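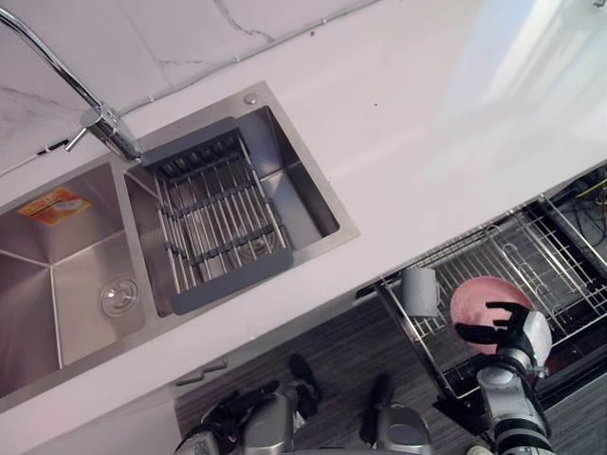 ## Chapter 6: The Long-Running Serial

A serial is a television drama whose main story carries on from one episode to the next. Some end after a single season. Others last for decades: *Prevstead*, the harbor-town drama used throughout this chapter, closed after 1,415 episodes.

Length changes how a show is written. Hanyu Shen, its head writer for six years, planned each story in blocks of 30 episodes and left the last two open – actors fell ill, or asked to leave. Nawal Radwan joined the cast for one block and stayed until the end.

We look first at how a block is planned, then at recasting and revivals. Before reading on, write down the title of a serial you know well and the name of its longest-serving character. You will need both for Exercise 2.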